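Prokau Trajectory Studio
Software for hand-held gripper recordings

Prokau is a desktop program which turns recordings from hand-held grippers into clean trajectories for policy training. It reads the wide-angle video, finds the camera pose for each frame, estimates how far the fingers are open and writes one synchronised file per episode. It was written by a small team at Starkow, led by Stepan Didenko, and it is sold through Starkow and its partner Vekereo.

Most recordings come from ordinary homes, and this is where the software has to work. A room has a bright window, plain walls, a bed with a repeating pattern on it. Each of these is difficult for a tracker. A plain wall gives few points to follow, and a repeating pattern gives too many that look the same. Prokau weighs the points by how distinct they are, and it masks the gripper body so that its own edges are not taken for part of the room.
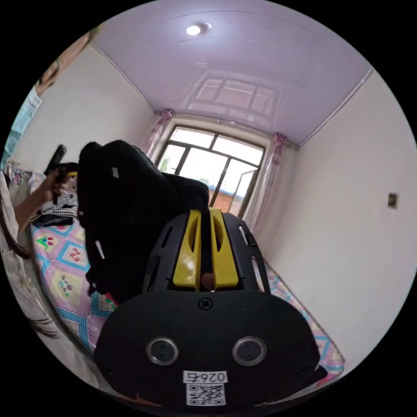 Bedroom recording, fingers closed, window in view.

Pose tracking

The tracker builds a map of the room first, then places every episode in this map. When you walk through the room slowly before the first task, the map is better and the later episodes are placed faster. Exposure changes are handled per region, so a bright window does not make the rest of the picture useless. If tracking is lost, the episode is not thrown away. It is cut at the point of loss and both parts are kept, with a note in the log.

Two-hand sessions

Two grippers can be recorded in the same map. Prokau reads the number of each device from its code sticker and keeps the left and right assignment for the whole session. You can also type the assignment by hand, which we recommend if a sticker is worn.

Finger state and cloth

Rigid objects are simple: the fingers stop at the width of the object. Cloth is harder. On a jacket or a shirt the fingers may be almost closed both with and without fabric between them, so the width alone says little.

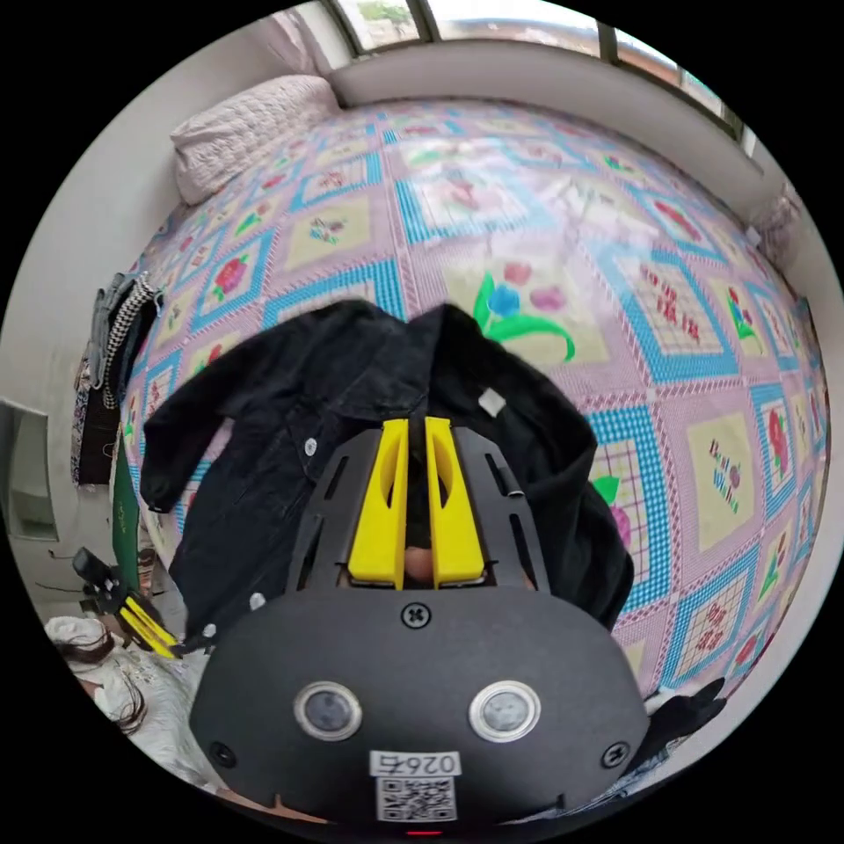
For this reason the finger module looks also at the small area at the fingertips and compares it over several frames. The result is a contact score, which you can see as a coloured line under the video. Dark fabric needs more light than pale fabric, and in such sessions please check the score by eye before export. We are still improving this part – the next update is planned for March.

What you need

A workstation with a graphics card
500 GB of free disk space
Calibration file for each gripper
Version 3 or later of the Beyene export plug-in, if you train with Beyene

Limits and licence

One project can hold up to 3,000 episodes. Larger collections should be divided into several projects, and these can be joined again at export. The licence is for one workstation and includes updates for 12 months. A trial version runs for 31 days with all functions, and projects made in the trial open in the full version.

For prices and delivery please write to the Vekereo sales desk.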